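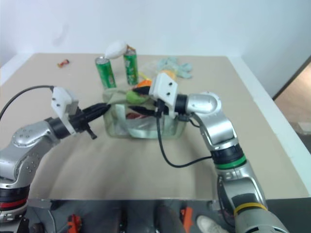
Sharing the bench: what a written rule set does for two-armed robot work

By Marjan Taheri

The first version of the bench rules at Lundale fitted on one page and had a single clause about people: keep clear while the arms are moving. It lasted until June. By then the lab had logged 16 protective stops in which an operator's sleeve, a cable or a stray item had ended up where an arm was headed, and the clause had been read in at least four ways. Some operators took "clear" to mean outside the taped line on the floor. Others took it to mean hands off the tabletop. One shift lead considered the arms to be moving whenever the drives were enabled, while another counted only visible motion.

The current version, issued 1/12/23, has 20 clauses and a definitions section. It covers benches where two arms work over a shared table on mixed household objects: cans, soft toys, wrappers, clear tubs, food-shaped items and anything else a person might leave on a kitchen counter. It is an internal document and sits underneath the site's formal risk assessment and the arm maker's manual. Where they disagree, the stricter one applies.

Princess Layug drafted most of it. Her background is in process safety at a bottling plant, and the structure shows it. Each clause has one verb and one responsible role, and most have a recorded check.

Defining the states

The rule set recognizes four bench states: isolated, enabled, running and stopped. Enabled means the drives have power, whether or not anything moves. A stationary arm in the enabled state is treated as a moving arm. This settled the longest argument in the review, and it also changed the colour of the status lamp, which had previously shown green for enabled and now shows amber.

Only one state, isolated, permits a person to reach across the table. Items may be placed by hand in the stopped state if the operator holds the enabling device and stays at the front edge. Resetting from stopped to running takes two separate actions, and the second can't be done from a keyboard.

"People wanted a fifth state for teaching," Layug says. "I asked them what you'd be allowed to do in it that you couldn't do in one of the other four, and the answers were all things we didn't want done."

The shared volume

Two arms over one container create a zone that either can enter. On many production cells this is handled by interlock: one arm waits until the other leaves. That approach doesn't suit tasks in which both grippers have to be at the same tub together, one steadying the rim while the other picks.

Clause 7 therefore allows simultaneous entry under three conditions. Speed inside the shared volume is capped at a value set for each bench during commissioning. Contact force limits are active on both arms, and a fault on either arm stops both. The last condition was added after a trial in which the left arm faulted and held position while the right completed its path and pushed the container into it. There was no damage beyond a cracked tub, but the event report ran to 12 pages.

Joint limits are set so that neither elbow can pass over the front edge of the table. This costs some reach in the near corners. Operators have asked for the reach back on two occasions and been refused on both.

Cables

More stops have been traced to cables than to any other cause. External gripper leads need enough slack to let the wrist turn through its full range, and slack has to go somewhere. If it hangs low over the work surface it can drag light items or catch on the lip of a container.

The rule doesn't prescribe a routing. It requires a sweep test: before the first run on any changed setup, each wrist is driven slowly through its limits with the other arm parked, then with the other arm at the centre position. The operator watches the loop for snagging, and the connector for strain. A loop may touch the tabletop. It may not touch an object, and it may not cross the shared volume. Fasteners are specified by type, since cloth tape was found to creep under repeated flexing.

Siltodport, which runs a similar bench for packaging trials, uses a sprung overhead support instead. Talebi, its integrator, supplied Lundale with drawings, and the idea was tried for several weeks. The support kept the leads off the table but pulled lightly on the wrist at full extension, enough to upset the force readings. It was taken down. Siltodport uses position control only and reports no such trouble.

Objects and containers

The object clauses are short. Sealed cans are permitted if undented. Glass isn't. Anything with a loose film or thin plastic is permitted but must be recorded as deformable, and gripper fingers are inspected for residue after any session that includes it. Food items are replaced with replicas where a suitable one exists.

Transparent containers get their own clause. Depth sensing is unreliable on clear walls, and a planner may treat the side of a tub as free space. The rule asks for the rim height to be entered by hand and verified with a gauge block. It forbids relying on the sensed height alone, even where the reading looks plausible.

Stacked or leaning objects are allowed. An early draft banned them on the grounds that they could fall, and the research staff objected that a tidy table was of little use to them. The agreed wording limits the height of any stack and keeps heavy items off the top.

Records

Each session produces a one-page record with the bench state changes, the object list, the sweep test result and any stop. Lundale has 118 on file under the current version. Protex, the outside firm that audits them, samples the stop entries first and compares them against the controller log. Its last report raised one finding, a mismatch in clock settings between two controllers, and one observation about clamps beneath the table that weren't on the inspection list. Both have been closed. Clamp torque is now checked monthly, and the inspection list has a new line for it between the frame bolts and the foot levellers.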